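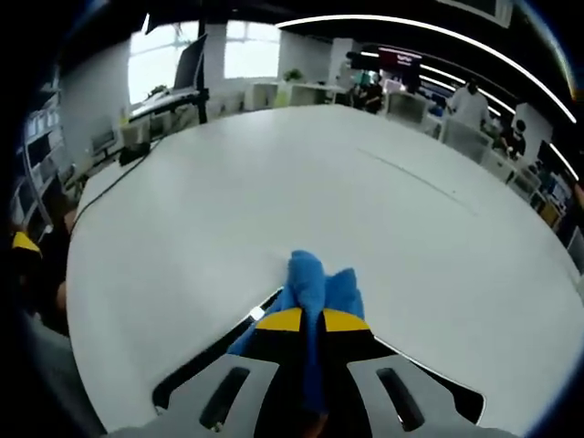
The Long Life of a Kitchen Table

Print this article | E-mail this article

By Eckhard Ostermann

My grandmother believed you could tell everything about a family from its table, and she was not shy about running her palm along the top of yours to find out. I thought of her in March, when my wife and I finally admitted that ours had to be replaced. It had seen us through 20 years of homework, birthday candles and one very long winter of jigsaw puzzles, and one of its legs had started to lean like a tired horse.

So we went shopping, and what a strange business that is! At Farnora, a big, bright showroom out past the county road, we were shown a table for $2,000 and told, kindly enough, not to set a coffee cup on it. My wife asked what we should set on it instead. The young man thought it over and suggested a bowl.

We had better luck at De Luca, a family shop in the old part of Flonness, where the furniture is stacked so close you have to turn sideways to get past the dressers. Mrs. De Luca has been selling tables there since her father retired, and she asked us questions no one at the showroom had - how many of us sit down on a weeknight, whether anybody rolls out dough, whether the dog sleeps underneath. (He does.) Then she took us to the back and showed us a plain maple one with 3 leaves, secondhand, for less than we'd spent on tires that fall.

It was made 70 years ago and it has a burn the size of a quarter near one end. She offered to sand it out. We said to leave it.

As for looking after it, her advice was short. A soft cloth, a little warm water, dry it right away, and go easy on the polish. The old table is in the garage now, holding up paint cans, and my daughter has already asked if she can have it when she gets her own place.

Reader comments

Marjorie T.: We still eat at my mother's table and it wobbles. A folded matchbook has been under there since I was in school.

dale_in_flonness: Mrs. De Luca sold us our crib too. Go on a weekday, parking is terrible.

Leva: Did you measure the doorway first? We didn't.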